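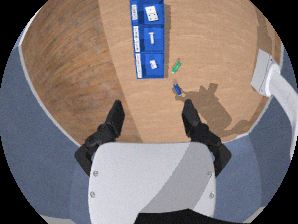
Blue storage bins on a wooden work surface, in simulation.

June 2021
Virgilio Gatchalian

Okay, hi everybody. (Wait for the door to close.) I'm Virgilio, I write software at Besel, and before that I spent seven years at a tiny shop called Natero where I was the whole back end team and also the guy who reset the wifi.

I grew up in Villanueva. My mom ran a bakery, my dad fixed radios, and my first program printed price labels for pan de sal. It had a bug that made everything 80 pesos! Mom found it before I did. I still think about that when I write tests.

So, tonight is about side projects and how to put one down. Mine was Jultside. It's a little web app for trading houseplant cuttings, and I kept it running for years on evenings and way too much coffee. (Ask who has a side project. Ask who has one they feel bad about. Same hands, probably.)

Story one, the move. When my wife and I left for the coast I packed 13 boxes of computer parts and one suitcase of clothes. The server rode up front with me, seat belt on. Don't rush this one, people like it.

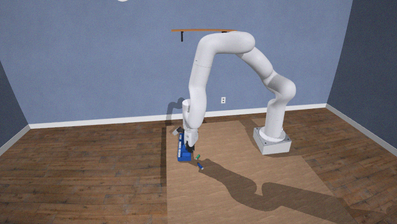

Story two is the outage. I was on a ferry with one bar of signal, the disk filled up, and I had 3 people emailing me about a lost fern trade. I fixed it from the snack counter, very slowly, on my phone. My daughter ate all my fries while I typed.

That was the trip where I started writing the goodbye email. I wrote it maybe a dozen different ways and they all sounded like a breakup! The one I sent was four lines long: what's closing, when it's closing (end of July), how to download your stuff, and thank you.

(Show the email here. Drink some water.)

People wrote back, and they were so nice about it. One guy asked for the code, so I cleaned out the passwords and gave it to him. He's already renamed half my functions, and okay, his names are better.

If there's time, tell the one about the dog and the router. If not, go straight to questions and remind them the pizza is in the hallway.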